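Turn Order and Waiting Time in a Four-Player Card Game
Project report, Games and Decisions unit
Allstead College
Submitted June 5, 2020

1. Background

Zumari is a card game for two to four players. Each player builds a row of trading posts by taking cards from a shared market and paying for them with coins and goods. The deck has 45 cards, of which five are face up in the market at any time. The game ends when the market can't be refilled. The player with the highest total value of posts and completed contracts wins.

Players at the college games club often say that the first seat is the best one. The usual argument is that the opening market nearly always holds at least one cheap green card. Green cards produce goods every round, so a player who takes one in the first round gets more use out of it than a player who takes one in the third. The rules give a small coin bonus to the fourth seat but nothing to the second or third.

A second complaint is about waiting. In a four-player game the market can change completely between one of your turns and the next, so there is little point in planning ahead. Players tend to start thinking when their turn starts, and the other three wait.

This project looked at both complaints. The questions were:

Does the first seat win more often than the other seats under the standard rules?
Do any of three rule changes make the seats more even?
How is the time in a face-to-face game divided among turns of different lengths?

2. Method

2.1 Simulated games

A simulator for the game was written in Lovik, the teaching language used in the unit. The program keeps the state of the market, the discard pile and each player's coins, goods and posts. It doesn't handle the optional harbour cards, which were left out of every part of the project.

Four computer players took part in each game. All four used the same decision method. For each legal move, the player works out the value of the card, the income it should give over the rounds left, and the cost of the coins spent. It then picks the highest result. Ties are broken at random. No player looks ahead to what the others might do, which is a weakness discussed in section 4.

Using one decision method for all four players means that any steady difference between the seats has to come from the rules or from chance. The opposite choice, mixing strong and weak players and rotating them through the seats, would be closer to a real table but needs many more games to give a clear result.

Four versions of the rules were tested:

Version A: standard rules.
Version B: larger coin bonuses. The second seat gets one coin, the third two and the fourth three.
Version C: the second round is played in reverse order, then play continues in the normal order.
Version D: seats are auctioned before the first market is dealt, with players paying from their starting coins.

A total of 288 games were run, 72 for each version. The number was set by the time available on the lab machines, which were slower than expected with the card valuation written as it was. A shorter version of the valuation was tried but gave different moves in the last round, so it was dropped and the slower one was kept.

For Version D the computer players needed a way to bid. Each one made a random bid between zero and three coins. A better bidding rule was planned but wasn't finished.

2.2 Face-to-face games

Turn times were taken at club evenings held from October until the end of the summer break. Only four-player games under the standard rules were included. A turn was counted from the moment the previous player refilled the market to the moment the current player refilled it. If a game stopped for food, a rules question or a phone call, the turn in progress was marked and left out.

The log has 1092 usable turns. Players agreed to be timed before each game and no names were recorded. Each line has a game number, a seat number, a round number and a time in whole seconds.

Some players had played many times and others were new. Experience wasn't recorded, and it should have been.

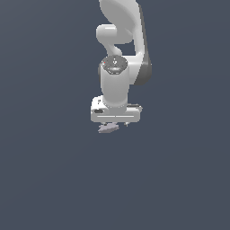 Rendered view, slate background

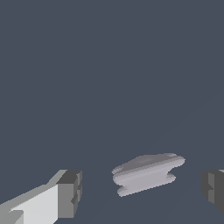
2.3 Analysis

For each rule version, the number of wins in each seat was compared with an even split of 18 wins per seat, using a chi-square test with three degrees of freedom. The value needed for significance at the five per cent level is 7.81. Drawn games were settled by the tie-break in the rule book (most goods left over, then most coins), and no game was still tied after that.

Turn times were sorted into those under one minute and those of one minute or more. The cut was chosen before the times were looked at. Mean times by round were also worked out, but means are easily pulled up by one or two very long turns and are given less weight here.

3. Results

3.1 Wins by seat

Wins are listed in seat order, first to fourth.

Version A: 27, 17, 15, 13. Chi-square 6.44.
Version B: 19, 20, 17, 16. Chi-square 0.56.
Version C: 21, 16, 17, 18. Chi-square 0.78.
Version D: 24, 19, 16, 13. Chi-square 3.67.

Under the standard rules the first seat won more often than any other, and wins fell steadily from seat to seat. The result doesn't reach the five per cent level, so on these games alone an even split can't be ruled out. The direction agrees with what club players expect.

Versions B and C both gave results close to even. The difference between them is too small to say that one is better. Version D kept the same falling pattern as Version A, though a little weaker. As the bids were random, this mostly shows that players who don't know what a seat is worth won't correct for it by bidding.

In Version A, the first seat took a green card in the opening round whenever one was affordable. This is how the valuation works, so it can't be read as separate evidence for the green card argument. It does show that the argument and the simulator make the same assumption.

3.2 Turn times

Of the timed turns, 785 were under one minute, or 72 per cent. The remaining 28 per cent took one minute or more.

Long turns were most common in the middle of the game. Opening turns were short, with few coins to spend and only one or two sensible choices. Turns in the last two rounds were also fairly short, which wasn't expected. One possible reason is that by then most players have settled on the contracts they can finish and ignore the rest of the market.

Seat number had no clear effect on turn length. The fourth seat had a slightly longer mean time, but this was caused by a single game and disappeared when that game was removed.

4. Discussion

The main limit on the first part is the number of games. With 72 games per version, a moderate seat advantage can easily be missed. A run several times larger would be needed to settle the question for the standard rules, and a larger one again to separate Versions B and C.

The second limit is the computer player. It never takes a card in order to deny it to someone else. Human players do this often, especially against the leader. Denial could reduce the first seat's advantage, as the other three players can all act against an early lead before the first seat plays again. It could also increase it, if the first seat is the one doing the denying. The simulator can't tell which.

The Cheon opening was also left out. In this line of play the first player skips the green cards and saves for a blue one in the second round. Several club regulars prefer it. The computer player never finds it, as the valuation treats unspent coins as worth only their face value. Adding a term for saved coins would be a small change to the code, but the weight of the term would need to be tuned.

For the turn times, the main problem is that being timed may change how people play. Two early games were quicker than any later ones, and may have been affected by players watching the clock. From the third game on, the timer was kept out of sight. The two early games remain in the log.

Splitting at one minute is simple but hides a lot. A turn of 61 seconds and a turn of four minutes are counted the same way, and it's the second kind that players complain about. A better measure would be the total time each player spends waiting between turns, which can be worked out from the existing log with some extra code to rejoin the turns on either side of a break.

5. Recommendations for club play

Version B is suggested for club games. It is easy to explain, needs no extra parts and doesn't change the order of play. Version C gave a similar result, but in two practice games players lost track of whose turn it was at the end of the reversed round.

No change is suggested for turn length at this stage. A sand timer was discussed with the club and most players were against it. Refilling the market at the start of a turn instead of the end has been suggested as well. This would lengthen turns, as the player would see the new card only when it was time to choose.

6. Further work

The simulator should be rerun with a player that can deny cards and with the saved-coin term added. The harbour cards should be put in, as most owners of the game now play with them. The bidding rule for Version D should be finished before that version is tested again.

The timing log should be extended with a column for experience, in three bands: first game, up to five games, and more than five. Three-player games should be logged separately.

Appendix A. Log format

game, seat, round, seconds, flag

The flag is 0 for a normal turn and 1 for a turn with an interruption. Turns with flag 1 are kept in the raw file and removed by the first step of the analysis script. Round numbers start at 1. Seat numbers follow the order of play in the first round and stay with the player for the whole game.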